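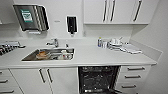
Home | Syllabus | Notes | Readings

Search this site

Week 6: Who pays for a levee

A levee is a promise made by people who will be retired when it is tested. The Losari levee was built to keep the river out of Ediritz, and mostly does. Water that can't go over goes under, which engineers call seepage. Picture a long white countertop against a wall: you guard the front edge, and the spill goes down the back. 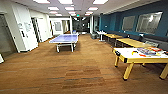

The 2026 plan raises 11 miles of bank and protects 3,596 homes. Another 471 sit outside the line and get a brochure. Read the Skoryk report before class – the appendix too, where the costs are kept. 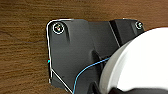

Pumps come next. The Nasosow station drains the low side of town when the gates are shut, provided it has power, a point the first design left to optimism. Small parts matter here. A dark plastic bracket on brown wood is fine for indoors; a float switch in a flooded sump wants something tougher.

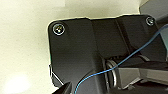
Zlata Pasichnyk

Homework: one page on who should pay for upkeep after January. "The state" is two words, so keep going.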